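Home | Features | Money | Work | Archive

Work & Money

The four-day week has a math problem

6 min read

Every few months another company announces that its staff will work four days for five days' pay, and that output has somehow gone up. I have read a lot of these announcements. Most are written by the firm that ran the trial, and I have yet to see one that says the thing flopped.

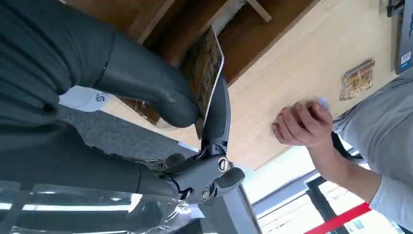 Kwame Srithong

Take Saner, a payroll software maker that moved to a shorter week last May. Its report claims a "clear rise" in work done. The method was a survey. Staff were asked if they felt they got more done, with an extra day off riding on the answer. I would have said yes too.

Altum did better, at least on paper. The insurance broker polled 1,028 customers and tracked how fast claims were handled over 14 weeks. Claims did move faster. But the firm also switched to a new filing system in the same stretch, a fact that gets one line near the back of the report.

None of this means people should work more. Long weeks wear people out, and plenty of meetings could vanish tomorrow without harm. My complaint is with the sales pitch. A day off is a good thing to have, and it should be possible to argue for it as a benefit that costs money. 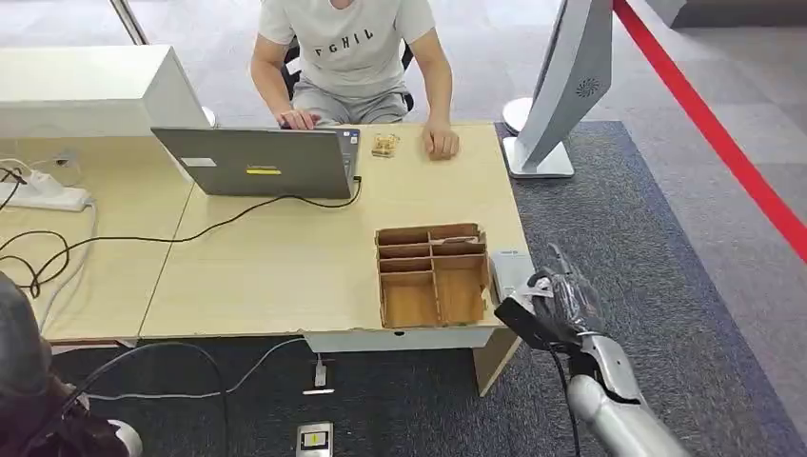 A laptop and a desk: the working day for many of us.

The people I spoke to were less sure than the press releases. A claims handler said her lunch break had shrunk to almost nothing. Another told me he logs on for two hours on his free day – "just to clear the inbox" – and doesn't report it. Those hours don't show up in any chart.

Then there is Kakudard, a furniture wholesaler that tried the plan and dropped it after three months. It put out no report. A former manager told me the warehouse crew couldn't fit the same deliveries into fewer days, and resented the office staff who could. I asked the company for its figures and was told they had not been kept.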